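Workshop tips: recording phone-and-stand episodes on a two-arm bench

These notes cover the phone placement task at the Goicoechea bench, where operators record examples for the Karkik policy. They assume the arms are already calibrated.

Set the stands before the phones. Round discs go toward the rear of the mat, and the phones go on afterward, screens toward the operator where the angle allows. Vary the tilt a little between episodes. A row of perfectly parallel phones teaches the policy one approach angle and little else.

Keep a few unrelated items on the mat. A snack packet is enough. Move them every 11 episodes and write the change in the log.

Leave the grippers open at the start. Episodes that begin with closed jaws get trimmed by hand later, and trimming 200 of them takes most of a Saturday. 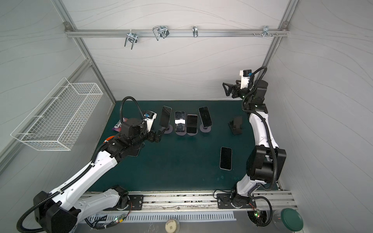 Florencio Sepúlveda wrote in to say that he moves the clutter every episode, and that his grasp failures on new layouts dropped once he started. He logs only the start position, in one word, to save time.

One word is fine if everyone uses the same words. Post the list next to the bench.

Glare. Dark screens mirror the overhead lamps, and the reflection shifts as the wrist camera moves. Don't remove it completely. Record part of the set with the lamps on and part with one bank off, and tag each file accordingly.

Dust and smudges. Wipe the screens at the start of a shift, then leave them alone. Wipe the lens covers every 2 hours with a dry cloth.

Approach. Bring the fingers in along the side of the phone, low, near the stand. Pushing on the glass tips the phone backward. Pause for a moment before closing so that the contact point is clear in the recording.
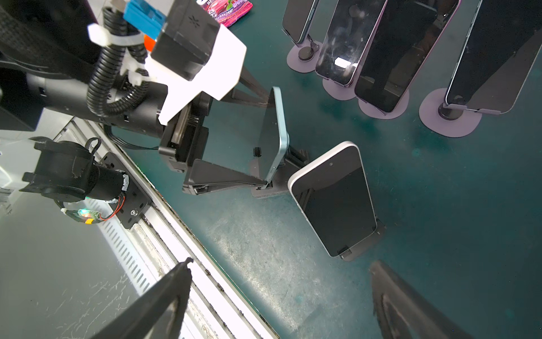 One reader disagrees with the pause: on a Skirby controller it ends up in the learned motion, and the arm hesitates before every grasp. The same reader suggests slowing down over the last stretch and never coming to a full stop.

Either method works if the whole set uses it. Mixed sets do worse than both.

Retries. If a phone slips, keep recording and recover. Label the file "recovery". Aim for one of these in every session.

Storage. A full set is nearly 3000 episodes. Copy to the Flalodach drive at the end of each shift and check that the file count matches the log before clearing the local disk.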